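Open day at the Ivunstead language center
June 2025

I went to the open day for international applicants at Ivunstead because I need a language certificate before the fall and the website left me with more questions than I started with. These are my notes, mostly for people on the forum who asked about the preparatory course.

Check-in was in the lobby of the Cirnik building. You get a folder with a campus map, the course calendar and a form for the placement test. The map has the bus stop on the wrong side of the main road, so follow the signs if you come by bus.

The first talk covered admission levels. For a master's program taught in the local language you need B2 when classes begin, and you can apply with B1 if you sign up for the preparatory course at the same time. The website says B2 "at time of application" on one page and "at enrollment" on another. I asked which one is right and was told enrollment. They said the first page is being corrected. I would still get it in writing from the admissions office before paying for anything.

The preparatory course costs 1,190 for the term without housing and 1,795 with a room. Books are extra. Classes are in the morning, with a conversation group on two afternoons. The final exam counts as proof of level at Ivunstead only. Other universities may or may not take it, and the staff would not guess which ones.

After that we could try a sample of the placement test in the computer room. The full test takes 80 minutes. Reading and grammar come first, then listening, then a short piece of writing. The listening part plays each recording once. I found the grammar easier than I expected and the listening harder. There is no speaking section on the computer; that is a separate interview, booked through Lalo, the student portal. My account from May had already expired and I had to make a new one at the help desk.

Lunch was in the cafeteria, soup or pasta, paid with a voucher from the folder.

In the afternoon I sat in on a B1 class in the Oyelaran building. The lesson was on reported speech and went at a good pace. The teacher spoke no English at all, even when someone asked a question in English. Students worked in pairs for most of the hour. The room faces the parking lot and it gets loud with the windows open.

The last talk was on housing. Rooms are assigned in the order that deposits arrive, and you can list 3 choices. Most rooms share a kitchen with the rest of the floor. Bedding is not included. Couples have to apply on a different form, which was not in the folder, so ask for it. The housing office closes for lunch and does not answer email during the first week of term.

I have booked the speaking interview and sent in the form. I still need a certified copy of my diploma, and the translation has to be attached to the same file.

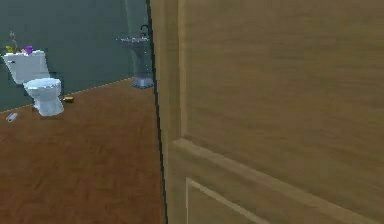
Bathroom with gray-green walls, seen past the open door (computer rendering)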